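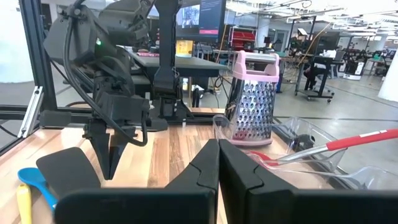 **Figure 2.** Worktop with box grater, clear bin and red-handled utensil. The grater stands upright; the utensil lies across the bin with its head inside.

### 4.2 Where tall things end up

Of all the objects in the Hebden inventory, the box grater gave our coders the most trouble. It has no lid, no obvious front and no shelf it fits on without an argument. Flat things get stacked and long things get put inside other things, but a grater simply stands where it was last put down, like a guest who has not been told the party is over. We had planned to treat it as a minor item. It ended up with its own column in the coding sheet and, by November, its own section in this paper.

The grater in Figure 2 is of the ordinary stainless steel kind, with a pink plastic handle over the top and a pink rim at the base. Participants were asked to sort a set of kitchen items into "put away," "left out" and "still in use," working from a bare description of where each item was. Pilkington's pilot had suggested that people would agree easily on the grater. They did not. Of the 100 participants, 66 called an upright grater "left out," and most of the remainder called it "put away" on the grounds that it was standing up straight. Posture, it seems, counts for something in a kitchen. The last 13 chose "still in use," and several of them mentioned cheese in the comments box without being asked.

Participants who owned a grater of their own were no more consistent than those who did not. One of them wrote that hers "lives on the counter and has done since we moved in," and then marked the item as left out anyway. We coded this as a disagreement between the participant and herself, a category that Horrocks had proposed as a joke and that we kept.

Bins raised a different problem. A clear container hides nothing, so it ought to be the easiest kind of storage to judge, and for small items it was. For utensils it was close to hopeless. In Figure 2 the red head rests inside the bin while the handle, with its white band near the end, lies across it. Under the original Brosorness rules an item is stored if "the greater part" of it is inside the container, and our two coders spent most of a Friday on what the greater part of a utensil might be. Fairclough argued for length. Pētersons argued for the head, this being the part one buys the thing for. Both positions were defended with more energy than the subject had asked for.

We settled on the head. The choice is open to criticism - a ladle in a shallow drawer would count as stored even with the drawer jammed open on its handle - but it matched what participants said when they explained their answers in their own words. People talked about where the "business end" was. Handles were treated much like coat sleeves hanging out of a closet: regrettable, and not enough to say the coat was somewhere else.

The same rule does nothing for the grater, which has four business ends and no interest in bins. Ashworth suggested laying it on its side, where it would at least look like a mistake. We tried this wording in a follow-up with the Faresetti group and the share of "put away" answers fell, though the group was small and we would not lean on the result. Upright graters are therefore reported separately in the tables that follow, and readers who wish to fold them back in with the other worktop items may do so at their own risk.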